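4.2 Setting up the table region

Before Gbeho can plan a grasp, it must know which part of the view is table and which part is the gripper itself. You do this once for each arm, in the Buritz console. Please keep the emergency stop within reach during all steps.

1. Open the Masks tab and choose the wrist view of the arm.
2. Open the gripper fully and press Hold.
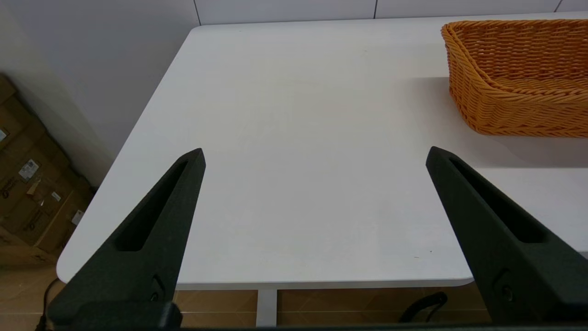
Figure 8. Wrist view with open fingers and nothing between them.

3. Draw the mask over both fingers and over the black bar at the bottom. Include the slots in the fingers, or the depth filter will read them as small objects.
4. Set the mask margin to 14 pixels and press Save.
5. Mark the front edge of the tabletop. Everything lower than this line, for example floor or table leg, must stay outside the region.

Note: Shadows next to a basket have a soft border. If the planner reports a false object there, raise the shadow threshold from 2 to 8 and save again.

4.3 Checking the approach to a container

6. Change to the head view and select the container. The planner needs its long side, also when it is placed diagonally.
7. Set the approach speed to Slow. Move the fingertips toward the near corner of the rim.
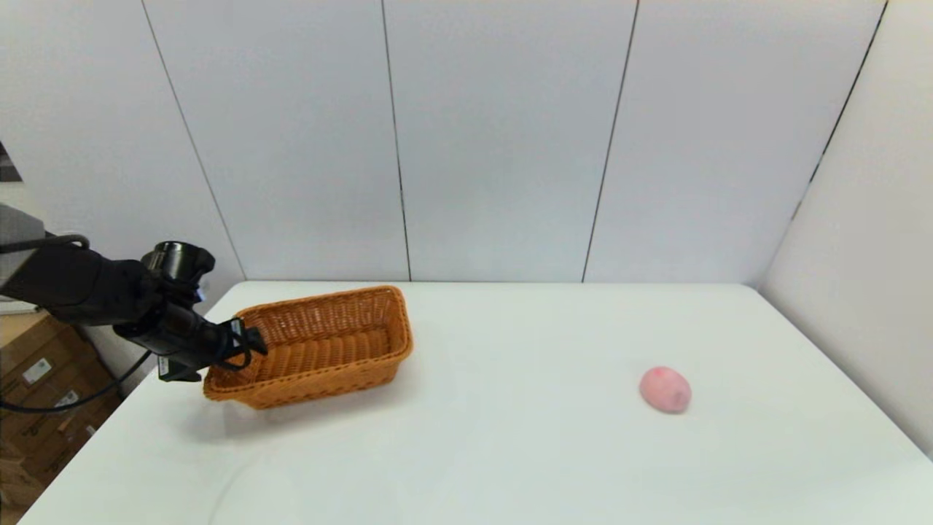 Sena Essien

8. Compare the fingertips with the rim in the live view. If the planned tip position is shown inside the weave, stop and repeat step 3.
9. Select the pink object on the right side as a second target. It must get its own number in the object list - if it shares one with the basket, lower the cluster distance.

Caution: Do not press Run while the arm status is yellow. The arm can move without a further warning.

Error 196 means that the saved mask belongs to the other arm. Load the correct file and start again from step 1.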